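Subject: Re: [desktop-repair] Swapping the drive in an older tower with blue caddies

On the list last month, a member wrote:

> I have a desktop tower with the hard drive in a blue plastic
> sled. The drive is failing and I have a replacement ready. Do I
> need to buy a new sled, or can I move the old one over? Also, I
> can't tell which cables have to come off first. There are a lot
> of wires in there and not much room for my hands.

Keep the sled you have. There is nothing wrong with a used one as long as the tabs at the ends aren't cracked. I did this job in April on one of the office machines at Leblanc, and the steps should be close to yours.

Shut the machine down, pull the power cord and lay the case on its side with the panel off. Take the data cable and the power plug off the back of the drive before you touch the sled. Pull on the plugs and leave the wires alone. Then squeeze the two blue tabs toward each other and slide the whole thing out of the cage.

The connectors are on one edge of the drive, and that edge has to stay open when the drive sits in the sled. Look at which way yours faces before you take it apart.

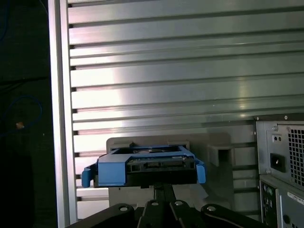 Does the new drive need screws to stay in the sled?
Most of these sleds have small pins that go into the side holes of the drive, so you flex the plastic a little, drop the drive in and let it close.

If a pin has gone missing, Truvar sells a bag of them. Their part number ends in 354, and the bag I got had enough for several sleds. I tried a Tiltix universal sled once and sent it back - it was too wide for the cage.

Going back in, hold the cables out of the way with your free hand, or the data cable will get caught behind the sled. Push until the tabs click. Data plug first, then power. Both are keyed, so if one won't go on, turn it over and try again. I like the data cable to have some slack and no sharp bends. Mine had been folded at 90 degrees by whoever was in there last, and I replaced it.

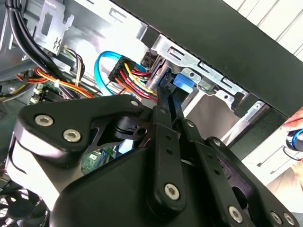

Drive cage with the blue SATA cable and the power connector.

Check that the BIOS sees the drive before you put the side panel on. I cloned mine with the Zullia tool, and it took 2 tries. The first one stopped on a read error, so copy your own files off the old drive before you start.

If your tabs look different from mine, send the model of the case to the list.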